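Search this site
Search
Go

Play food diary, 10/01/2020

The food is out of its box at last and on the white table, and I am so happy with it! 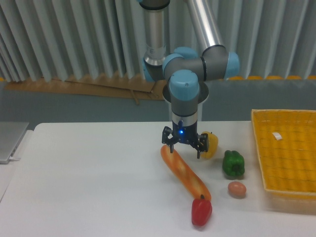
The peppers

I have wanted a set like this for the pretend shop ever since we cleared the back wall in July, and the peppers are the best part. One red, one yellow, one green. The yellow one is so nice and glossy, and they all look like something I'd be pleased to bring home from the market. I keep wanting to slice one up for lunch. The red one has a little dark green stem that stands right up — perfect for small fingers to grab, I should think.

The bread

The baguette is a lot more orange than any bread I have ever bought, with paler yellow patches for the crust, and I love it anyway. It's long, too. I tried it in the paper bags I'd saved from Grisel and it sticks out of the top exactly the way a baguette should. I want a proper bakery shelf now. Navickas had a narrow one in the window for 30, which is more than I meant to spend, but it would fit between the till and the window and I've been thinking about it all day.

The egg is a pinky tan color and sits on its side by the green pepper. I'd like a carton for it. I have an old one in the kitchen that could be cut down and painted, maybe blue.

The basket

Yellow, woven plastic, shallow. I did wonder about buying something deeper, but shallow is right for a shop because you can see what's for sale without digging. There's a scrap of white in it that I still need to pick out. I'm going to put the vegetables in there and stand the bread in a jug, and then the egg can go by the till with its own price card.

Prices! I had such a good time with these this evening. I made the cards out of the thick Briltetti paper and used the fat green marker. Peppers are 80, the egg is 30, and the baguette is 400, which is daylight robbery, but the children always want big numbers and they'll love handing over that much play money. I've left one card at 800 with no name on it. They can decide what costs that much.

Still to do: cut the awning out of the striped cloth (it's in the Nemalwood tin, under the buttons), find the toy scales, and wipe down the chalkboard for the shop sign. I want onions next, and maybe a cheese with a wedge that comes out. Tomorrow I'll start on the awning before breakfast if I wake up early enough.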